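Refinish or cover? Wood floor in a work space
Forum: Floors and Finishes

plankwalker
Okay, I need some opinions before I lose my mind. We're a small outfit taking over the second floor of an old brick building in Skorkside, and the whole place has wood plank floors. I love them. I walked in, saw the knots and the warm color and was ready to sign right there in the doorway. My business partner took one look and said "vinyl."

So now we're stuck. Landlord will let us do whatever we want as long as we don't rip anything out. One refinishing quote so far, from Kopecký, and it came in at $3000 for the main room. That's sand, two coats, and they'd want us out for 72 hours. Vinyl over the top would be cheaper, but I keep picturing that lovely floor down there in the dark and it makes me sad.

Foot traffic is normal, a few people in sneakers all day, some rolling chairs. I'm leaning toward an oil finish (Curna, the satin one) so we can touch up spots ourselves. Has anybody lived with that in a room people work in every day? I've only ever had it at home, where the toughest thing it deals with is the dog.
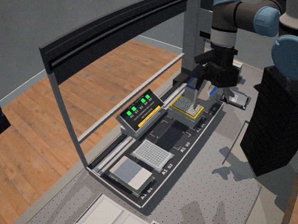
mossy_joist
Go with the oil. I've had Curna in my shop office for years and I would do it again tomorrow. Yes it scuffs, but you rub a little more in on a Monday morning before anybody shows up and you're done. With poly, the first deep scratch stays there until you sand the whole room.

gravelpit_dan
Going to disagree with mossy. Oil is great if you're the kind of person who keeps up with it. Most people are not! I did floors for 17 years and the oiled ones I got called back to were gray in front of every door. The owners swore they were going to maintain it and then life happened. Water-based poly, three coats instead of two, and forget it exists.

Also, $3000 for two coats? How big is this room?

plankwalker
Dan, it's a big room, plus there's an odd little strip by the stairs that has to be done by hand. I did wince at the number though. Would a third coat add much?

gravelpit_dan
Shouldn't add a lot. The sanding is the expensive part. Ask them to price it as a separate line so you can see what you're paying for.

mossy_joist
Gray in front of the doors is a doormat problem :)

Seriously, put down a decent mat and half of this argument goes away.

lintroller
Can I be the villain and speak up for vinyl? We went through this at my work. Gorgeous old floor, everybody oohed and aahed, and two winters later we had gaps you could lose a pen cap in. Every crumb and paper clip on earth went in there. If anything ever gets spilled and has to be wiped up fast, I'd want a surface without cracks in it. A floating vinyl comes back up when you leave, and the wood is still there for the next tenant to swoon over.

plankwalker
Ugh, that's my partner's exact argument, almost word for word. Are you my partner?

The gaps do bother me a bit. They're tight right now but we looked at the place in July, so of course they are. I hadn't thought about what happens once the heat comes on.
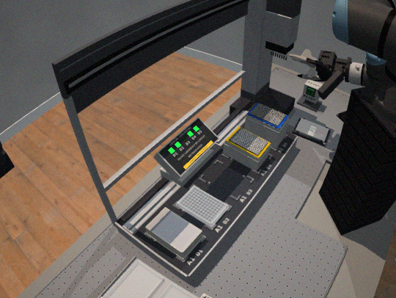

Bench with the liquid-handling workstation (render)

I asked the landlord about humidity and got a shrug. There's a radiator on the long wall, and I suspect the boards closest to it have had a hard life.

creakfinder
Radiator wall will move the most, for sure. Please don't let anybody talk you into filling the gaps with that stuff from a tub. It looks great until the first cold week and then it pops out in crumbs and you're sweeping it up until spring. Either live with the gaps or cover the floor.

And since brands came up, has anyone tried the Walico hard-wax? My sister-in-law used it on her stairs and it's holding up better than I expected. Smells like a crayon for a few days, but it goes away.

gravelpit_dan
Walico is okay. Thin coats or it gets sticky, and read the can, because the cure time is longer than the dry time and everyone mixes those up. Same goes for your 72 hours, by the way. That's when you can walk on it. I wouldn't roll chairs on it or drag furniture in for a good while after that.

lintroller
Chairs! Get the soft casters no matter what you pick. A set of 5 costs less than lunch and they made more difference for us than the floor did.

plankwalker
Soft casters, okay, writing that down. I'm going to get a second quote with the third coat priced separately, and my partner is getting one for floating vinyl so we can fight about it with real numbers. Mossy, do you remember which mat you bought? The ones I'm finding all curl up at the corners.

mossy_joist
It's a rubber-backed one from the restaurant supply place. Heavy as anything. I'll look for a label when I'm in tomorrow.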